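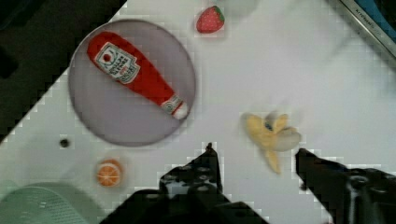

By Mirsad Vukadinović
Votley Robot Lab, Birora
Posted Oct 14, 2021

Call for participants: come and teach a robot to set out a play lunch

We are opening our doors in Birora again, and we would love to have you with us! The Votley open day is a chance to walk into a working robot lab, watch the arms do their daily work, ask whatever you like, and then take the controls yourself. We are looking for 30 people to join the hands-on part. You don't need to know a thing about robots. If you have ever picked a strawberry out of a bowl without squashing it, you already know more about the job than our software does.

What we work on

Our table is a kitchen for very small cooks. Toy food, a plate, a colander, and an arm that has to get each thing from where it is to where somebody wants it. A ketchup bottle lying across a plate is easy for you and me. For the arm it is a round, slippery question with a fat end and a thin end, and the plate underneath is in the way. The peeled banana is my own favorite. The peel sticks out in every direction, so there are a lot of places to grab it and most of them are bad. The orange slice is flat on the table and asks for a different approach again.

The robot learns these moves from people. Someone steers the arm through the task, the computer keeps a record, and after many rounds by many different hands the arm starts to have a go on its own. Our team has steered it for so long that we all do it the same way (I can tell you in advance where my colleagues will put the fingers on that bottle). Fresh hands are worth a great deal to us, and that is why this call exists.

What you will do

When you arrive, one of us will take you around the lab for 15 minutes. You will see the Vumevport station, where the arm works by itself with no one steering, and you can stand as close as the yellow line on the floor allows. Please ask questions during the tour, we like being interrupted.

After that comes a short practice with the hand controls. Most people get the feel of it after three or four tries. The first try is usually a mess, and there is often some laughing. Nothing on the table can be hurt. It is all toy food, and the arm stops by itself if you push it too hard.

Then you do the real thing: a session of 60 minutes at the table with breaks whenever you want them. We will ask you for simple jobs such as

Put the banana on the plate
Move the strawberry into the colander
Take the ketchup off the plate and lay it down next to it
Clear the plate and then fill it any way you like

The last one is the most fun for us to watch. In September a retired baker spent most of her session lining up fruit by color and asked if she could come back. She can, and she is!

You do the jobs at your own speed. Slow is fine. Dropping things is fine too, and please don't apologize or start over when it happens. Just pick the thing up again and carry on. Those recoveries are some of the most useful recordings we have.

Who can take part

Anyone aged 13 or older. If you are under 18, a parent or guardian needs to sign the form and stay in the building, and they are welcome to join the tour at no cost.

You will be seated for the session, but we can raise the table for anyone who prefers to stand. The controls work for left-handed and right-handed people, and we would especially like to hear from left-handers, as we have very few of them so far. If you use a wheelchair, the tour route is step-free from the street door to the lab. The lab can get noisy when several arms are running. We have ear protection, and we also keep a quiet slot early in the day. Just mention it when you write.

Please leave loose bracelets and long scarves in the lockers by the entrance, and tie back long hair before you sit down.

What we record

We record the movement of the arm, the view from the cameras on and near it, and the commands you give. We do not record sound. Your hands may show up now and then when you reach over to reset the toys, but the cameras are not pointed at your face. Your name is kept apart from the recordings, and you can ask us to delete your session up to two weeks after your visit. The full consent form is sent to you beforehand so that you can read it at home.

What you get

Lunch (real food, from the Milošević bakery across the road, including the cheese rolls that run out first), your travel within Birora paid back, and a gift card for the session. If you want, we will also send you a short clip of your best pick. And some months later, when the arm has been trained on the new recordings, we will invite everyone back for an evening demonstration so you can see how it does.

Just want to watch?

You are very welcome. The tour and the demonstrations at the Vumevport station are open to all ages and need no sign-up. Small children love the strawberry. Demonstrations start every half hour, and between them the team is around to talk about how the arms work, what they still can't do, and how any of us ended up in this line of work. Teachers who would like to bring a class should get in touch first so that we can set a time apart from the busy hours.

How to sign up

Write to the open day desk at Votley, or leave your details at the front counter. Tell us your name, your age, which hand you write with, and whether mornings or afternoons suit you better. If you have steered a robot, a crane, a drone or anything of that kind before, mention that too. It makes no difference to your chances, we only want a good mix at the table.

We answer every message, usually within two days. Once all the places are taken we keep a waiting list, and people on it do get called, so please write even if you are late. If you have a place and find you can't come, a quick note lets us offer it to the next person.

I will be at the first table most of the day. Come and say hello!

Mirsad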